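Rinsing the leaves: do you or don't you?
Tea & Kettles > General brewing

hoiyan_k
Settle something for me. My uncle Wen-hsiung throws away the first pour of everything. Green, oolong, the expensive stuff, the stuff from the petrol station. I say it's a waste of tea I paid for. He says I have no manners.

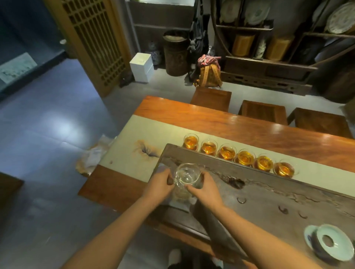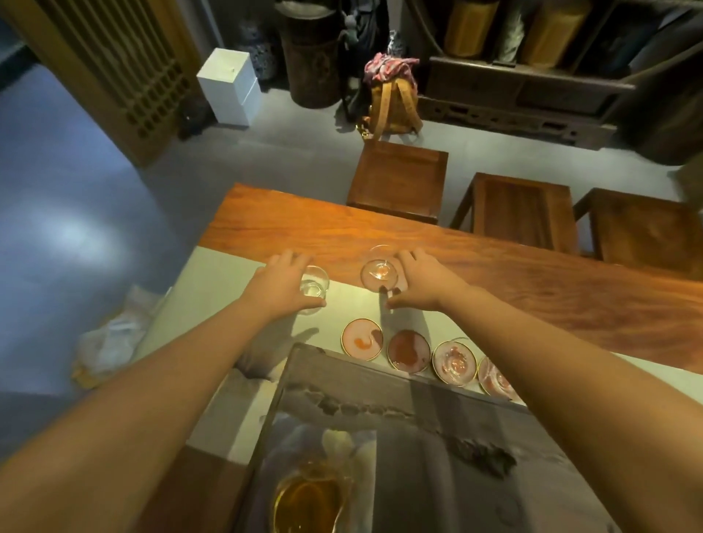
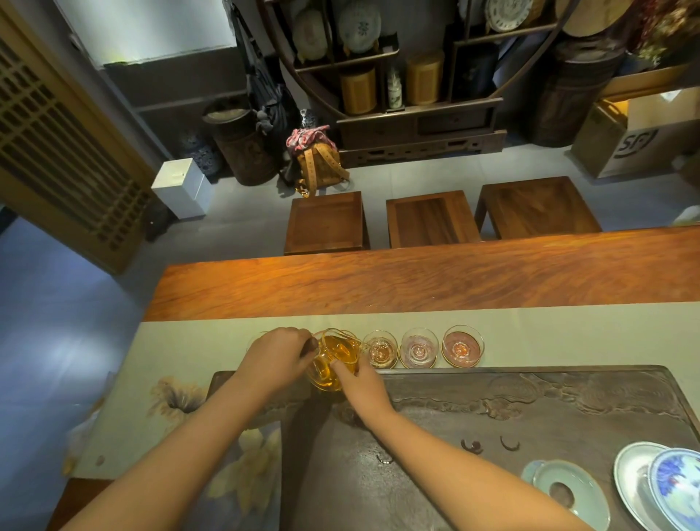 For what it's worth I rinse pu-erh, as I'm not an animal. Everything else goes straight in the cup. Two of us in this house and we can't drink together without a hearing.

votberg
Your uncle is right about rolled oolong and wrong about green. A quick splash wakes the tight ones up. Do it to a green and you've poured the best bit down the drain.

Shuk-fan Fu
Wakes them up? They're leaves. I've made it both ways, same pot, same kettle, and couldn't tell which was which. Neither could my husband, though he can't tell tea from gravy.

votberg
With respect, what water are you using?

Shuk-fan Fu
Wet.

kuo_741
It's for the dust. My old bags from Plekuva had enough in the bottom to pot a geranium. Good leaf doesn't need it – but who here is buying good leaf every week?

hoiyan_k
He is, that's the trouble. I saw the receipt. 459 for a tin, and a fair share of it goes in the sink.

Hsiu-ying Hung
Warm the cups with the rinse and you've wasted nothing. My mother did that all her life. She also kept string in case of war, so make of it what you like.

votberg
Hot water warms cups perfectly well.

Hsiu-ying Hung
So does tea, dear.

kuo_741
Has anyone tried drinking the rinse? I do. Bit thin, quite nice with a biscuit.

votberg
I'm going to bed.

hoiyan_k
Read him the whole thread. He's siding with Hsiu-ying and wants to know what sort of biscuit.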